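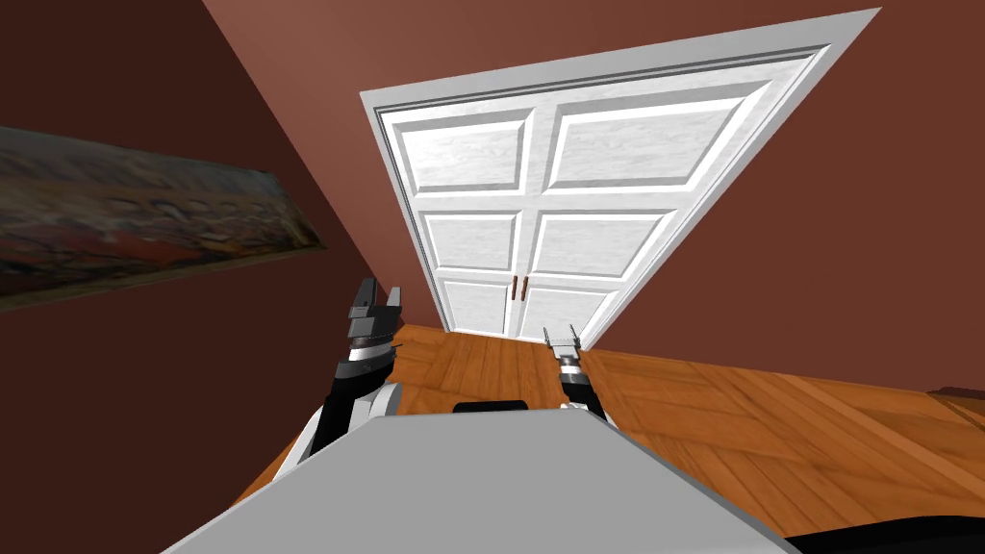
According to Pieter Jacobs, the accepted origin of the word "sorrel-aunt" in the Irnora dialect dictionary rests on a single misread letter and should be withdrawn from the next edition. His proposal, published in October with a full list of sources, has been accepted in part by the dictionary's editors at Jaltitz.

The entry in question is "vesma," a term used in the Irnora valley for an unmarried woman who heads a household. The existing dictionary glosses it as "sorrel-aunt" and derives it from a plant name, "vezem," plus a shortened form of the word for a father's sister. The new analysis treats the word as a title borrowed from a neighboring language, with the meaning "keeper" or "holder," and drops the plant altogether.

The argument is mainly about sound. In older Irnora spelling, the letter z stood for two consonants, one voiced and one voiceless. By the time the plant name was first written down, the voiced sound had already been lost before m. A form with z in that position would therefore have produced "vemma," and that form is absent from the 60 field recordings held at Jaltitz. The word does appear in the written records in 3 spellings, all of them with s. 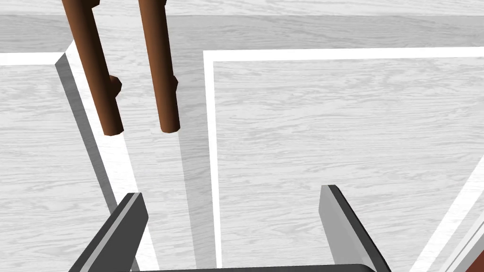
Macarena Calvo disagrees on the date of the borrowing, and wrote in a published reply that the loss of the voiced sound was still incomplete in the upper valley when the first land registers were drawn up. She accepts that the plant derivation is wrong. Her reply places the loan two generations later than the proposal does, on the evidence of the word's plural, which follows the newer pattern in -et and shows no trace of the older vowel change.

The editors have left the date open. The revised entry will give the borrowed title as the source, list the plant name under "earlier explanations," and mark the plural as regular. The gloss changes to "woman head of household." A usage note will state that the term was applied by neighbors and officials alike, and that in 23 of the villages surveyed it is still used as a form of address. In the lower valley it survives mostly in house names.

One related question was set aside. The masculine form "vesmar" is recorded only in tax lists, where it may be a clerk's invention. It keeps its separate entry for now, with a query mark. 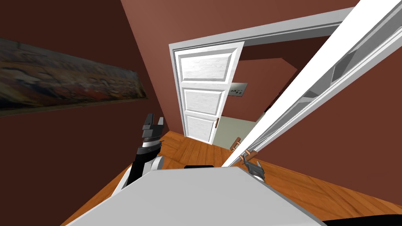 Other changes in the edition

The correction is one of 120 revised etymologies in the second edition, which will be issued by Ratton. Most concern kinship terms and forms of address, two groups the first edition handled briefly. Cross-references to the Kwan word list have been added wherever that list gives an earlier citation. Pronunciations are now given for both the upper and lower valley, with stress marked on words of more than two syllables.

Entries for the letters A through K are closed to further comment. Remarks on L through Z, including "vesma," will be accepted until proofs are returned to the printer.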